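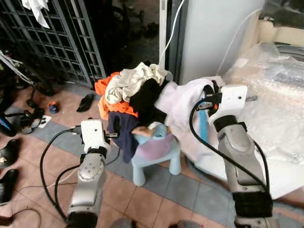

I have owned the Plullari stool for ten months now and I like it so much that I bought a second one, so you can guess which way this review is going. It's a small, light blue plastic stool of the sort you can pick up with one finger, sold in Modise's garden and utility section, next to the buckets. I bought mine for sitting on while I repotted things. It has barely seen a plant pot. It lives on the porch tiles by the grille gate, and its job is laundry.

I used to bring the washing in and drop it in a basket, and the basket sat on the floor, and I did the sorting bent double. With the stool I put the whole heap on the seat and work from the top. It's low, yes, but that bit of extra height makes a huge difference if your back is anything like mine, and I can pull up a kitchen chair and do the lot sitting down (with tea!). Bigger things can hang over the sides while you deal with the small stuff, and I've come to quite like seeing all the colours at once, orange next to navy next to cream. You spot what you're after much faster than you do digging in a basket.

The seat is smooth, and that was my one worry. Slippery things do slide. A satin pillowcase will be on the floor before you've turned round, and anything long and thin will work its way down one side. My trick is to lay something wide and cottony across the seat first, a nightie or an old T-shirt, and pile the rest over it. Since I started doing that I've had very few escapes.

On weight: the label under mine says it takes up to 403 newtons, and I had to ask my neighbour Orestis Spanos what that meant in real life. He says about six and a half stone, so please don't stand on it to change a light bulb. For a heap of clothes it's more than enough. I've had a double duvet cover and a week of school uniform on there together and the legs didn't so much as bow.

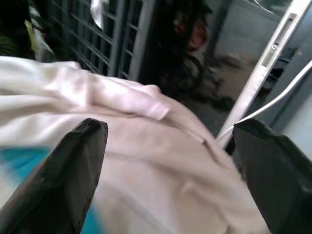 Pale things are where I'm fussiest. I have a lot of cream and white, and the old wicker basket used to snag it and leave little brown marks that I only noticed when the iron was already hot. The plastic has no rough edges that I can find, and I did go over it with a pair of tights on my hand, which is how my mother used to test chair legs. Nothing caught. It wipes clean with a damp cloth too, and the colour hasn't come off on anything.

A few grumbles, to be fair. The feet have no rubber on them, so on tiles it skates a bit if you tug at something from the bottom of the heap. I hold it steady with my foot. Unathi Mathebula, who talked me into the thing in the first place, has stuck felt pads under hers and says they're fine indoors but go horrid outside in the wet. I'd also love it to be a touch wider — a big wash does hang over on every side, and the sleeves will find the floor if you let them.

I looked at the Zinddale folding one as well. It's taller and a better looking object altogether, but there's a gap where the two halves of the seat meet, and socks go straight through it. Lovely for a picnic.

My second Plullari is in the bathroom holding towels. Modise had them in pale blue and a sort of mustard when I last went, in August, stacked by the door near the watering cans. Get the blue.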